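Home | Festivals | Talks | Get in touch

Small festivals, long friendships: notes for my talk

(Wait for the coffee queue to settle, then start.)

Good morning, all of you, and thank you for coming so early after last night's show! I'm going to talk about touring between small theatre festivals, and mainly about sharing, which I think we could all do a good deal more of.

Start with Sterow. We had 37 seats, a borrowed hall and 2 lamps, and we were as happy as anything. Then the Guva festival wrote in May asking whether we'd bring our puppet Tempest over (tell the story of the van here, but keep it short).

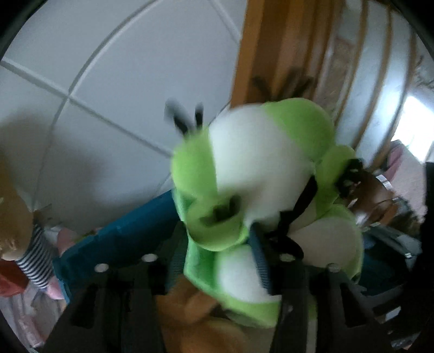
Guva paid for the van and Sterow paid for the beds, and between us we sold 1244 tickets over the summer, which neither of us had ever come near alone. Pause here, let people write it down.

Next, what to ask a host before you say yes. Who opens the hall? Is there a proper get-in time? Will someone feed the company? At Dusta we forgot that last one and lived on biscuits for 3 days.

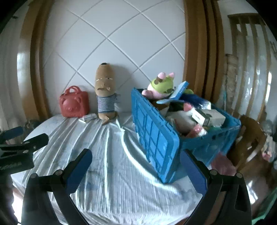 Family shows travel best of all, in my experience, and they needn't cost much. A good maker can get a whole character out of very little. Look at the red case, with a bear's face made from two small round ears and a snout, and you know who he is straight away. Our Caliban at Cuervo was hardly more than that, and the children adored him.

Finish with the shared calendar, then questions. Leave the sign-up sheet by the door.

Filed under: Festivals, Touring, Family theatre

Recent talks
Finding a hall in a small town
Puppets and Shakespeare
Surtitles on a shoestring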